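Workshops > Fletwood House > Notebook > Kitchen worktop

We use cookies to remember your preferences. Accept | Manage settings

Print this page | E-mail this page

2020-07-03

Worktop, sink run: condition and care

Entry made following the second coat of oil on the kitchen worktop. Colleagues using the kitchen are asked to read the section on cleaning before the next coat is applied.

The first coat was Brustano hard oil, applied with a lint-free cloth and left overnight. The second was applied in the same manner after a light rub down with a fine pad. Consumption for both coats together was 148 ml, measured by weighing the tin before and after and converting. The figure is lower than the first estimate and should be used when the next tin is ordered from Ostel.

Room temperature was not logged during the first coat. It should be logged in future, as the drying times on the Tremblay sheet assume a heated room and the kitchen is cooler in the mornings.

The length beside the sink remains the principal concern. Water is carried over the rim when cups are rinsed, and it collects in the back corner where the sponge is kept. The grain had lifted slightly at this point before oiling and was taken down by hand. The seams between the planks were checked with a thin feeler gauge along the whole run and none admitted it.
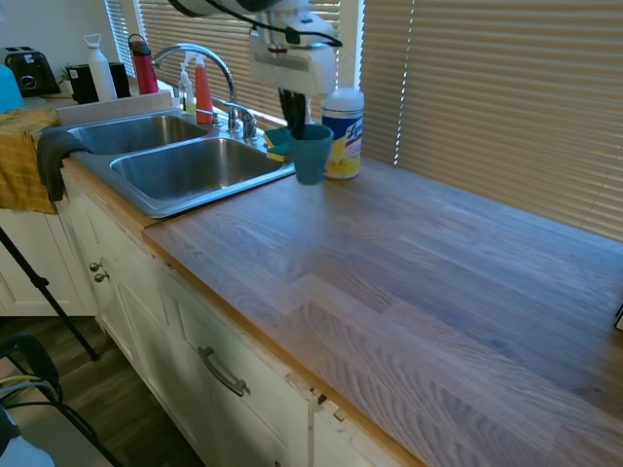 Worktop to the right of the sink, by daylight, blinds partly open.

Colour. In strong light from the window the top surface reads faintly grey, with a trace of lavender, whereas the front edge above the white cabinets is plainly warmer and closer to orange. The same oil was used on both. It is proposed that the comparison be repeated in the evening under the ceiling lamps before any view is taken on a tinted oil. A scrap of the same timber has been oiled and put in the drawer for reference.

Cleaning. The following applies until further notice:

Washing-up liquid, well diluted, and a soft cloth for daily use. Wipe along the grain and dry at once.

The yellow face of the sponge may be used on the wood. The green scrubbing face is for the sink only.

Lysol wipes may remain on the worktop for use on handles and taps. They are not to be used on the oiled surface until the effect has been tried on the scrap piece.

Cups are to be drained in the sink — the larger basin has ample room — and dried before being set down.

The far counter, with the toaster and the water bottles, has not been oiled. It will be dealt with separately once the first run has cured. Small appliances will need to be moved for that work, and notice will be given.

Outstanding: water drop test on the sink run, 17 drops at even spacing, left for 40 minutes and then blotted. The test is to be carried out after 7 days' curing, and any marks entered on the plan of the worktop kept with this notebook. The sealant behind the tap is to be looked at on the same occasion. Nearly all of the last bead was replaced in the spring, but the short length by the corner was left.

Print this page | E-mail this page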